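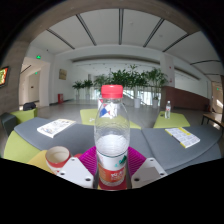 Clear bottle, red cap.

Home | Fixtures | Squad | FAQ | Contact

Questions people ask me about the Skavemer women's team

I run the supporters' page for Skavemer, and the same questions land in my inbox every week, so I finally sat down and wrote them up. I'm a fan with a keyboard, so for anything official please go to the club!

Where do you play?
Home games are at Hutsuliak Park, on the east side of the rail line. Get off at Zistlow station and walk up the hill. Leave yourself 16 minutes if you've got kids with you, less if you walk like my brother. Parking is on the grass behind the north goal and it turns to soup in February.

How much is a ticket?
Two dollars for kids, nine for everybody else. Season passes are $67 and they get you into cup games too, but not the preseason friendlies (I asked, and then I asked again).

Who's the captain?
Drahomíra Kollár, for the third season running. She plays center back and takes the penalties, and if you hear somebody yelling "step up!" for ninety minutes, that's her. She wears number 2.

How did last season end?
With me losing my voice! We beat Zavow 1-0 in the cup final on Sunday, May 29, 2022. The goal was a scrappy header from a corner in the 37th minute, and then we defended forever. Zavow hit the post twice. I still can't watch the second one without covering my eyes.

Can I bring my own food and drinks?
Food, yes. Drinks are fine as long as they're in plastic and sealed when you get to the gate. Glass and cans get taken off you, and you won't get them back.

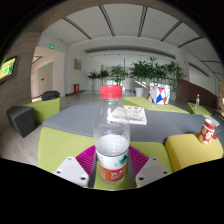 Plastic bottle with the cap on.

Is there an away bus?
For most games. It leaves from the station lot, and you put your name down with the driver the week before. The Zavow trip fills up fast - like, same evening fast. Bring a sweater, the heater has two settings and one of them is off.

My daughter wants to play. Where does she start?
The under-10s train on Tuesdays after school and she can just turn up in sneakers for the first couple of sessions. Shin guards after that. Girls who have never kicked a ball are very welcome, half the group started that way.

Do the players sign autographs?
Nearly always, by the tunnel, once they've cooled down. Give them a few minutes after a loss.

Why did the kickoff times change?
The men's reserves moved to our old slot, so we start at 1 p.m. now. I liked the later start better, but the light is nicer for photos.

Can I write something for the page?
Please do! Match reports, old programs, grumbles about the referee - send it all over and I'll put it up when I get a free evening.

Contact the page | © Skavemer Supporters | Back to top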